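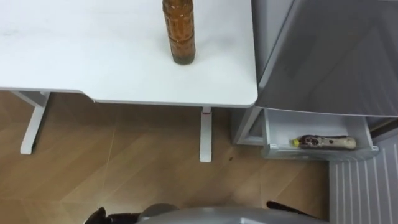 *The bottle on the white desk.*

My aunt left me her vinegar. Other people in the family got the car, the good knives, the little house in Brutenville with the crooked porch, and I got a jar of cloudy brown stuff with something like a jellyfish floating in it, plus an index card that said FEED HER. That was the whole card!

I should say that I was not a vinegar person. I bought mine at the Groseo on the corner, the cheap kind, and one jug lasted me through two apartments. But I'd loved my aunt, and I couldn't very well pour her out (you see how fast I'd started thinking of it as her), so I drove home with the jar belted into the passenger seat and the windows cracked, in January, with my teeth chattering the whole way.

For a week I did nothing. The jar sat on top of the fridge and I said good morning to it. Then I called my mother, who told me you feed it cider, any cider, and that it had been going since before I was born and if I killed it she didn't want to know. So I fed it cider. It drank it, or whatever it does, and a few weeks later I had more vinegar than one woman could use on salad in a lifetime.

I started putting it up in whatever I had, old soda bottles mostly. I gave one to the man downstairs. I gave one to my dentist, who looked at it the way you'd look at a live crab. I took three to work and left them in the break room with a note, and by lunch they were gone, and I felt so proud I had to go sit in my car for a minute.

That spring I saw the flyer for the Zinell County Fair. Pickles, preserves, and (I read it twice) vinegars, homemade. Forty dollars for first place and a ribbon. My aunt had entered every year and never won. I knew this because she'd complained about it at every Thanksgiving of my childhood, always with the same line about the judges having tongues like shoe leather, and always while passing the beans.

Well, I lost my head a little. I read a thick old library book on fermenting, all the way through, even the chapter on fish. I bought the fancy cider from the Krishnan orchard, which is a 45 minute drive each way and costs what perfume costs. I moved the jar off the fridge and into the closet, then out of the closet because my coats started to smell, then under the bed. I tasted it every night with a teaspoon, standing up in my socks, and wrote down words like "bright" and "barn."

The night before the fair I couldn't sleep. I got up at 2 a.m. and poured myself a spoonful, and there it was. I don't know how else to put it. It was her kitchen, the radio going, the yellow curtain, a plate of cucumbers with too much pepper, and her telling me to quit swinging my legs. I sat down on the floor with the spoon still in my mouth and stayed there until my feet got cold.

I drove to the fair anyway, I'd paid the entry fee. The vinegar table was at the back of the tent between the quilts and a very large squash, and there were only four of us in it. A judge in a sun hat dipped a cracker, chewed, wrote something down, drank some water, and moved along. It took her less time than parking had taken me.

I came in third. First place went to something with raspberries in it.

And oh, I was mad! I was mad all the way out to the parking lot, I was mad at the raspberries and the hat and the cracker, and I heard myself say it, out loud, to a family loading a stroller into their van. "Tongues like shoe leather," I said. The father nodded politely. I got in the car and laughed so hard I had to take my glasses off.

My mother came for dinner that weekend and I made beans. She put vinegar on hers without asking, took a bite, and set the fork down.

"You've been feeding her the expensive kind," she said.

I said I had.

"She'll get spoiled," my mother said, and held out her plate for more.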